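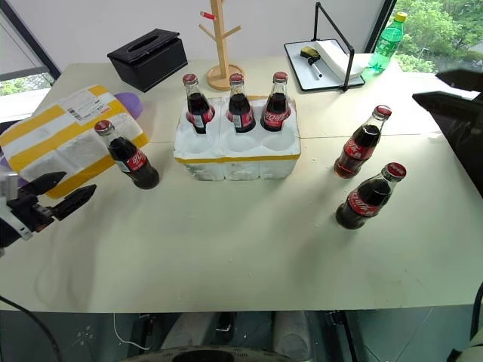 Things that have come in the mail, part one

2/1/18

I bought six bottles of Coke from the other side of the world. I'll say that first and let you think what you like about me. You can buy Coke at the servo at the end of our street, you can buy it at the chemist, and I have seen it for sale at a funeral home. But those ones don't come in little glass bottles with Chinese-style script on a red label, and at eleven o'clock at night, with a card already saved in the browser, that felt like a serious gap in the household.

The blame belongs to Nestor Umali, who had one on his windowsill in Lavoddale with a bit of rosemary stuck in it. He told me he'd got it from a seller called Koltero, who does drinks, plush toys and what the website calls "joyful home article". Nestor kept his empty as a vase. I went home and ordered a half dozen, full, plus one joyful home article, to get over the free postage line. The line was $100. I was at $62. Everyone knows how that ends.

The tracking was its own hobby. The parcel spent nine days in a place called Bostodus, which I had assumed was a typo, and then it was "with courier" for so long that I started to wonder if they were seeing each other. My order number ended in 277 and I can still say the whole thing from memory, which is more than I can do for my Medicare card.

I have to hand it to whoever packs for Koltero. The bottles travel in white styrofoam with a hollow for each one, bottle shaped, so they sit there like eggs that went to private school. There's yellow tape along the bottom edge. I had pictured a box of brown glass porridge, and had rehearsed a firm email about it in the shower. I never got to send it. I'm still a bit flat about that.

Unpacking bottles from foam is noisy, by the way. Foam squeaks. It squeaks at the exact pitch that brings the dog in from the yard, and then you're unpacking bottles and managing a dog. My advice is to get the bottles out one at a time, stand them on the table well back from the edge, and resist the urge to line them up like a shop until you've finished. I didn't resist. I have moved these things about the table more than some people move house, and they look no better on the left than they did on the right.

Where they're going to live is the real question. The table is already host to a tissue box and a wooden mug tree, which has a round base and, at present, no mugs to speak of. The mugs are all in the sink or on my desk. My partner has pointed out that a person who can't keep mugs on a mug tree perhaps shouldn't be starting a bottle collection, and I've taken that on board, in the sense that I heard it.

Which brings me to the joyful home article.
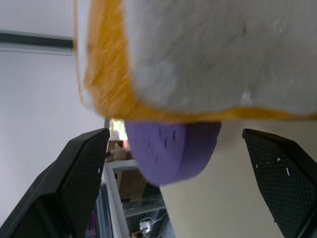

It's toast. One slice, plush, very large, white and fluffy in the middle with a golden-orange crust. The listing had a photo of it beside nothing at all for scale, so I'd imagined something you might lose in a handbag. It is much more toast than that. I would not call it useful. I put it on the couch the first night and went to bed, and in the morning I came out half asleep and was pleased to see it, so I suppose it's staying.

The texture is the selling point. The white part is properly soft and a bit fuzzy, and every crumb of real toast in this house is going to find its way into it and stay there forever. Kosmas Rallis from next door came over to return our ladder, picked the thing up, held it for the whole conversation and put it down only when he left. He's a plasterer. He asked what it cost and I told him $38, and he nodded as if that was fair, then asked what the Cokes cost and went very quiet.

I haven't opened one yet. Kosmas thinks we should do a blind tasting against the servo version, and he wants to bring a bottle of Koutsoukos, a lemon drink his mum swears by, as a palate cleanser. I said I'd think about it. If I drink them I've got six vases and nowhere to grow rosemary, and if I don't I've got six bottles of warm Coke I'm not allowed to touch.

The foam is going out to the shed in the meantime. It's good foam. I'll need it for something.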